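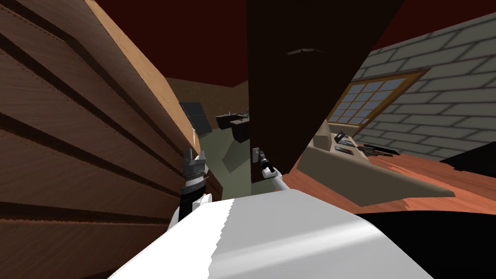
Reading time: 2 minutes

Have you ever opened a cupboard and had a tin of beans jump out at you? I have. It landed on my toe, and I hopped round the kitchen for ages. So I have a lot of sympathy for robots, which have to be taught about doors right from the beginning.

I'm Defne, and I write down the rules that robots follow when they share a room with people. The robot at the top of the page is a computer one, in a computer room. It has a white body and two arms, and each arm has a gripper on the end for holding things (a bit like your finger and thumb). One gripper is touching the edge of a big brown panel. The other is up near some wooden slats.

Why do we start with a pretend room? Well, if a pretend robot bumps a pretend cupboard, you press a button and start again! No dents, no sore toes. Our rule at Skudel is that a robot has to do a job 2000 times on the computer before it may try it near a real person. My friend Barış thought that was far too many. Then he watched try number 133, when the robot shut a drawer on its own gripper, and he stopped grumbling.

Now for the door rules. There are five of them.

Look first. The robot has to check where people are before an arm moves.

Go slowly. If somebody is close by, it goes slower still.

Don't squeeze. A gripper should hold a handle firmly enough to pull it and no harder. Try it with a ripe banana and you'll soon see what I mean.

If it's stuck, stop. You and I might give a sticky door a good yank. A robot is much stronger than it looks, so it has to stop and ask for help.

Stop means stop. Real robots have a big stop button, and when a person presses it the robot must stay stopped until a grown-up has checked everything.

Having two arms makes all this trickier. While one arm is busy, the robot still has to know where the other one is. Have a go yourself: rub your tummy with one hand and open a door with the other. I walked into the door.

There are rules for you as well, if you ever visit a real robot. Stay behind the line on the floor, and keep your fingers away from its joints, even when it's standing still. It might only be waiting for its next job.

More to read
Why do robots need a stop button?
Birutė answers your letters: can a robot be ticklish?
Make a gripper from two lolly sticks
What is a sensor?
August puzzle page: help Trunell find the way home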